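Joining a gym at 68, worth it or a waste? (moved from General Chat)

14 comments · 3 shares

setareh_p
Right, my sister-in-law has talked me into looking at the Clorkach leisure centre now they've done up the upstairs. I've not set foot in a gym since school and I'm 68 in January. They want a joining fee on top of the monthly, and there's a "wellness assessment" with some lad in a polo shirt. Is it worth it or am I better off just walking the dog a bit further? My knees are all right, my back isn't brilliant. Be gentle!

YaraN
Do it do it do it! I joined the one at Preltura two winters ago for my back and I can now get the Christmas boxes down from the loft without swearing (much). Go mid-morning when the school-run lot have cleared off and the lunchtime lot haven't turned up. And ask if they'll waive the joining fee, they nearly always will if you hover by the desk looking doubtful.

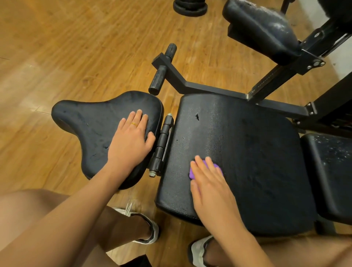
4 min read

The other thing, and I know this sounds fussy, have a proper look at the kit before you sign anything. Go round and sit on things. If the pads are clean and everything moves smoothly you're probably fine. I take my own cloth because the blue roll has always run out by the time I get there.

ferreira_g
Sorry to be the misery but I'd say walk the dog. I paid for the best part of a year at Daneshvar and went more in the first fortnight than in all the rest put together. They make it ever so easy to join and then you have to write an actual letter to leave. A letter! I had to go and buy stamps.

mitra.r
Gwendolyn that's a Daneshvar problem, it isn't a gym problem. Their cancellations are famous round here. Clorkach is council run, you just tell them at the desk.

ferreira_g
Is it still council run? I thought it went over to Plirgate with the swimming pool.

mitra.r
Only the pool and the café. And the café has gone right downhill, before anybody asks. They've stopped doing the cheese scones.

setareh_p
Not the scones!! That was half the attraction.

YaraN
Another vote for looking at the kit, then. Some places spend it all on mirrors and a juice bar while the seats are falling to bits.
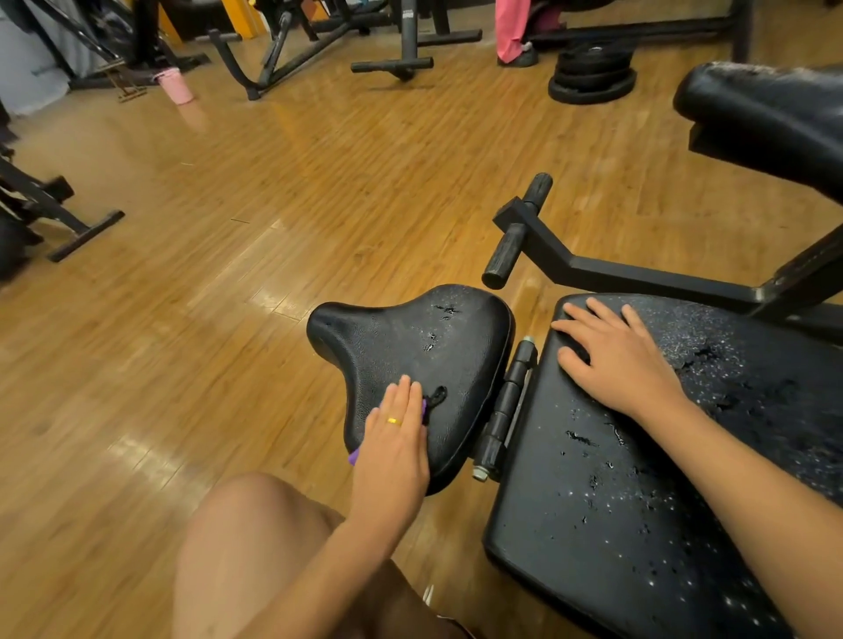
Worn vinyl, bench and seat.

It doesn't bother me so long as it's been wiped, and I'd sooner pay less and put a towel down. But if you're the sort who minds, you'll mind every single time, so better to know now.

tahmineh_azimi
I'd mind! If I'm handing over money every month I want a seat without holes in it. Not being snooty, I just think we put up with too much. Same with the buses.

mitra.r
Please don't start on the buses, the last thread got locked.

tahmineh_azimi
I'm only saying. Anyway Setareh, my tip is classes. There's a seated one and a gentle strength one, and you get chatting, and once people know your name you feel bad not turning up. That's the only thing that has ever worked on me. Machines on your own are dull as anything.

YaraN
Ooh I disagree, I love the machines. It's the only part of my week where I'm not being asked where something is. Headphones in, a bit of Radio 4, off I go.
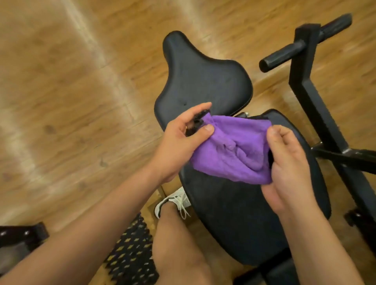

And you can go at your own pace, which with a dodgy back I'd put above the chatting. I started on the lightest setting there was and stayed on it for weeks. Do mention your back to the polo shirt lad, mine changed half my programme once I'd owned up to it.

ferreira_g
All right, I'll soften a bit. See if they do pay as you go first. If you're still going by the spring, join properly.

setareh_p
That's sensible, thank you Gwendolyn. I've rung them and they do, and the assessment comes free with it. Going for a nosy with my sister-in-law. Will report back on the seats AND the scones.

Last updated 7/14/19

We use cookies to remember your login and forum settings. Accept · Manage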